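Two Arms, One Table: The Club's Sorting Project

By Wálter Mosquera
Dec 30, 2023
3 min read

I was asked to put together the gallery for our robotics club's fall project, and I said yes on the condition that I could write the text myself. So you get my version. The official one says the club "built a sorting robot." We set up two arms at a table and spent a term trying to get them to deal with trash, and I remain unconvinced that this was the best use of a term.

The plan goes back to June, when the team (we call ourselves Novus, I voted against it) decided that sorting by hand was a solved problem only for people. Fine. I sort my own trash in a few seconds and have never had to recalibrate.

The rules we set were simple. An item goes on the table, an arm picks it up, and it ends up where it belongs. We planned 300 tries before the winter break and wrote every one of them down, including the ones some members wanted to call "warmups." I kept those in. If the gripper closes on air, that is a miss, whatever name you give it.

Our log also has 2,456 lines of notes, and a lot of them say "again." Read them before you believe anybody's demo video, ours included. A video shows you the good try. It leaves out the 60 minutes of fiddling with the grip settings.

Paper was my suggestion. Boxes are easy and everyone picks boxes. Wadded paper has no proper sides, no two wads are alike, and it squashes when you grab it. I wanted something that would embarrass us a little.

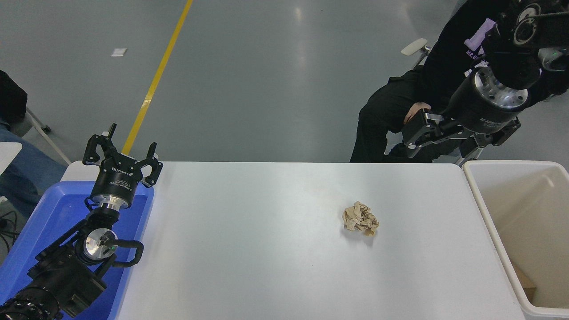
One ball of paper, two arms, both grippers open. Blue tray on the left, white bin on the right.

I still want to know why this takes two arms. The answer I keep getting is that we may need the second one for bigger items next term. We'll see. Send me the log when it happens, misses included, and I'll add more pictures.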